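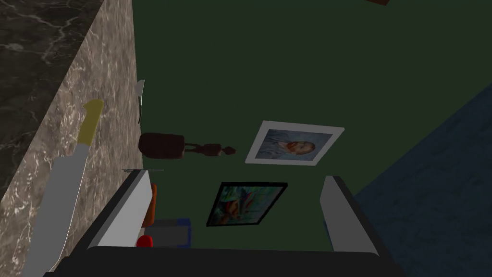 4.2 Rehearsal in the simulated kitchen

The arms were assembled by two of the authors in a shared workshop in January, and the bench there was free only in the evenings. Most of the control work was therefore done in simulation. The test room is a kitchen with a stone worktop, a wooden floor and one large window, furnished with ordinary household objects. Small items were left lying close together on purpose, as they would be in a lived-in home, and the layout was changed between batches.

We ran 300 trials with the Bromov controller. Each trial began with both arms raised and the grippers open, and ended when the target had been lifted or after 100 seconds. The wrist views and the head view were recorded together.

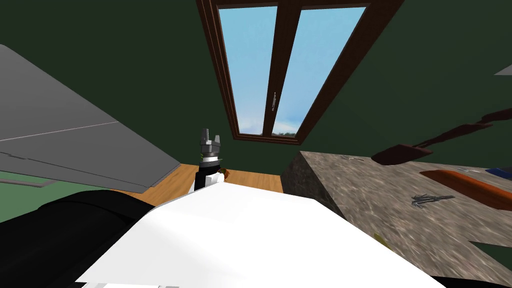 The same joint limits were used as on the workshop build, including the reduced range at the left shoulder, where our printed bracket fouls the casing. Chowdary and Rey measured this range by hand and entered it in the model. In 9 trials the solver asked for a pose outside the limit, and these were stopped and logged as failures.

A simulated human hand was added to the later batches. It reaches in over the worktop and points, and the controller has to take its position into account when choosing an arm.

Figure 3. Head view from a later batch, with the left gripper above the floor, the right gripper over the worktop and the pointing hand at the right.

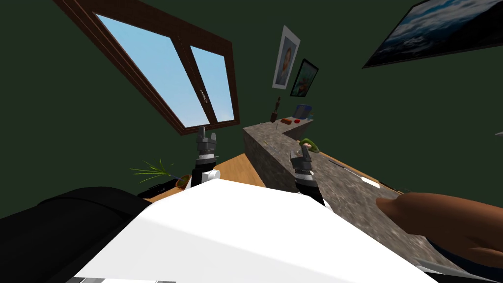

4.3 Transfer to the workshop build

The trained controller was copied to the arms without further tuning. We kept the speed low for the first session and placed one object at a time on the bench.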